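Teaching Methods 2, Unit 5: Giving instructions in the language classroom

Handout for the evening group, 19 Sep 2026. Tutor: Sinéad Mulcahy

Read this before the session and bring your lesson plan from Unit 4. We will rewrite the instructions in it, so a plan with no instructions written out is no use to you tonight.

## 1. What goes wrong

Most trainees lose time at the start of an activity. The teacher explains the task while handing out paper, learners look at the paper, and half the class misses the explanation. The teacher then repeats everything to each pair in turn.

Three common causes:

- The language of the instruction is harder than the language of the task.
- Instructions for all the stages are given together.
- The teacher asks "Do you understand?" and accepts a nod.

Zarmeena Bhutto's transcript from her Bundwood class (A2, 20 learners) has all of these in the first two minutes. Mark them in pencil. We will compare in pairs.

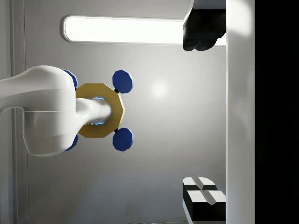 ## 2. Grading your language

Use imperatives. "Write three questions" is easier to follow than "What I'd like you to do now is maybe think of a few questions you could ask." Drop the polite padding at A1 and A2. Your tone of voice does that job.

Keep the order of words the same as the order of actions. "Before you read, look at the title" is harder for a beginner than "Look at the title. Then read."

Say when the task ends. Give a time or a number of items.

**Task A.** Rewrite these for an A2 group.

1. "If you wouldn't mind, could you get yourselves into pairs and have a bit of a chat about what you did over the weekend?"
2. "Once you've finished underlining the verbs, which you should do on your own, swap with whoever's next to you."

## 3. Showing the task

A demonstration is shorter than an explanation. Do the first item with a strong learner in front of the class. For an information gap, hold up sheet A and sheet B from a distance so that everyone sees there are two different sheets.
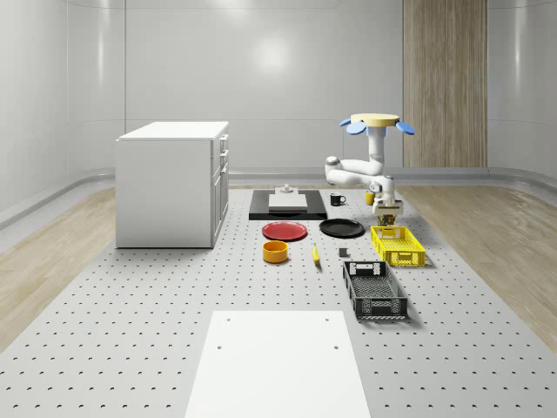

*Fig. 2. Room with a white cabinet on the left.*

Picture dictation needs the most careful setup. One learner describes, the other draws, and the second must not see the original. Seat them back to back. The version in Hegarty, Unit 3, uses a street plan, but any room with furniture will do.
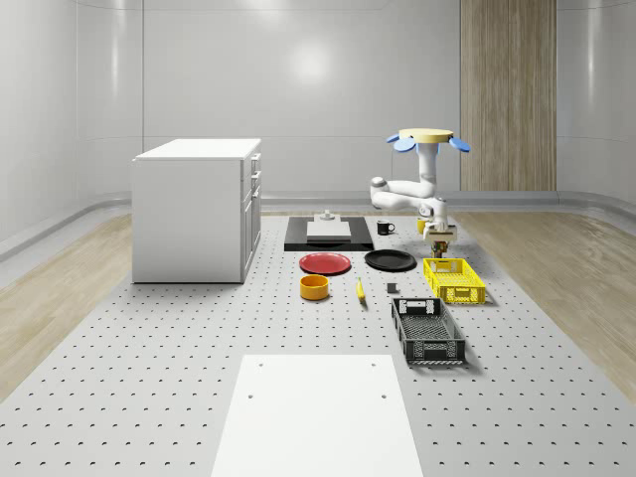 Prepositions of place are the usual target language for picture dictation at A2. Pre-teach only what the learner needs to get through the picture you have chosen, and check it with gestures before pairs begin. With the room printed here, a describer could start with "There is a white cabinet on the left" and go on to "The wall at the back is white." Write the first sentence on the board as a model and leave it there.

## 4. Checking

Ask questions that can be answered in one or two words.

- "Are you writing or speaking?"
- "Do you show your partner the picture?"
- "How many questions?"

Check only what could go wrong. Checking every step is slow, and adults find it childish.

## For next time

Read the Salis chapter on classroom language. Write out the instructions for one activity, word for word, in no more than 24 words per stage. Reflection on tonight's session: 600 words, uploaded to Flavik before we meet again.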